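4.3 Recording a demonstration with the hand tool

Before you start, finish the calibration in section 4.2. The Nernley hand tool keeps its calibration until the fingers are removed or the battery is changed.

A demonstration is one complete pass through the task, from the start pose to the release. The Pirnerik trainer needs at least 335 demonstrations before it will build a grasping skill. The Prustport sample set, supplied with the software, has 2,696.

1. Switch on the tool and wait for the status light to turn steady green.

2. In the Vaughan app, open Tasks, then New. Type a short name for the task. Names cannot be changed after the first upload.

3. Hold the tool level, well back from the object, and press Record. Keep still until you hear the tone.

4. Move toward the object at an even speed. Open the fingers wider than the object before you reach it.

5. Bring the fingers in from both sides and squeeze the trigger slowly. With bottles, grip the body below the cap and keep the bottle upright.

6. Hold the grip for one second, then lift.

7. Carry the object to its target, set it down, and release the trigger all the way. Press Record again to stop.

NOTE: Leave the other things on the desk where they are. A skill trained only on bare tables does poorly in a furnished room. Cups, chargers and cables may stay within view as long as the fingers can reach the object without pushing them.

CAUTION: Do not squeeze past the second stop on the trigger. Thin plastic will buckle, and the finger mounts can shift. If they do, repeat section 4.2.

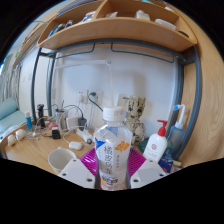
User comment on this section: I was closing the fingers the moment they touched the bottle, and the trained arm kept tipping bottles over. Going slower on step 5 fixed it, but I had to throw out 261 recordings. Could the manual say how slow?

Reply from Nernley support: Let the trigger travel take a full two seconds from open to grip. You do not need to delete the fast recordings. Mark them as Rejected in the app and the trainer will skip them.

8. Play back the recording. Check that the object stays between the fingers from the grip to the release and that your other hand never comes into view.

9. Tap Keep or Reject. Rejected recordings stay on the tool until the next upload.

10. Change the starting position of the object by a hand's width or more and record again. After every 4 recordings, change your own standing position too.

If the app shows "Tracking lost"

The tool moved too fast, or the view was mostly blank wall. Return to the start pose, wait for the tone, and repeat the pass from step 3. If the message keeps coming back, turn on another light and wipe the lens with a dry cloth.

Uploading

Put the tool on its dock and choose Upload in the app. Do not lift the tool off the dock while the light is flashing.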